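Home | Courses | Handouts | Lab Sign-up | Contact

This site uses cookies to remember your section. Accept / Settings

Manipulation Lab, Handout 6: Comparing grippers on household clutter
Notes by Elba Painemal, typed up fast after lecture. Tadeo Benítez has the spare printed copies. Corrections to me please.

Reading before lab: the grasp planning notes from April, first half only. Skip the proof.

1. What we're comparing

Two fingertip sets, same arm, same controller gains. Set A = the stock hard fingertips. Set B = the Botumell soft pads, the ones with the ribbed face. Don't mix one of each, somebody did and we lost a whole afternoon of runs.

Main question: which set drops less on soft packaging without getting worse on rigid things? Second question: how much of the difference is really the approach angle. Keep these apart in your write-up. Last year's reports from the Lutville section ran them together and you couldn't tell what caused what.

Total so far across all sections: 1,731 logged attempts. Of those, 266 got thrown out for bad labels. That is too many. Labels matter more than extra runs.

2. Before you start

- Home the arm, check the e-stop. Press it once, confirm the arm holds, release.
- Check cable slack by hand through the whole range. Elbow is where it snags.
- Fingertips wiped. Screws snug, not cranked.
- Gripper opening width in the config matches the real one. Measure it.
- Ellura logger running BEFORE the first motion. If the file name has no fingertip set in it, stop and fix it.
- One person on the stop, one on the keyboard, no swapping mid-run.

3. Object classes

Rigid: remote, game controller, capped bottle. Easy to grip, hard to grip in the same place twice. The controller wants to roll in the fingers if you grab one handle.

Flat: magazines. Parallel fingers are bad at these, both sets. Try from an overhanging edge or don't bother. Record "not attempted" if you skip, a blank cell is not the same thing!

Soft packaging: snack bags and wrappers. Most of the interesting failures. Film folds, the grip force reading looks fine, and then it creeps out when the wrist turns. Set A pinches a fold and holds on to that. Set B spreads the load but needs more opening width going in, so it bumps neighbors on a crowded tabletop.

4. Procedure

Step 1. Set the table. Coffee table in front of the couch, objects spread so the fingers can get down between them. Trash bin next to the table.

Step 2. Grasp. Come straight down, fingers vertical. Close, wait 400 ms, read the width. If the width reads zero you've got nothing, log a miss and go again from the top. For bags take a crinkle near the top edge and keep the bottom edge close to the tabletop until you trust the grip. Then lift. 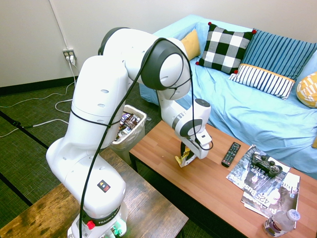 Step 3. Transfer. Lift, pause, move over the bin at low speed. No wrist rotation in the first pass, add it in the second. Note any slip with your best guess at when it startd: lift, travel, or turn.

Step 4. Release. Open all the way. Film can cling to the pads, so watch that it leaves before you retract. A bag that comes back up with the hand is a release failure and not a grasp failure, log it under R.

Step 5. Reset and repeat. 28 attempts per fingertip set per class. Shuffle the order, the sheet has a random list on the back. Don't redo a bad run becuase it looks bad.

5. Logging codes

M = miss, nothing in fingers
S = slip after lift
C = collision with a neighbor object
R = release failure
OK = in the bin or at the target spot
NA = not attempted

Rigid objects go to the target spot, not the bin. Obviously.

6. From the discussion

Q came up about force. Higher isn't free: it crushes the bag, the width changes, and our threshold for "holding something" stops making sense. If you change force, redo the threshold check first.

Tadeo's point: the Cáceres group got better bag numbers than us with hard tips. They also used fuller bags. Report how full yours are, even just full / half / empty.

Camera: a side view is enough for slip timing. Overhead is better for collisions. Pick one per session and write down which.

7. Hand in

One page plus the raw log. Table of codes by set and class, one paragraph on angle, one on whatever went wrong. No averages over classes. Due at the start of next lab, file name = section, set order, initials.

Sign-up for arm time closes 4 p.m. the day before. Bring your own tape.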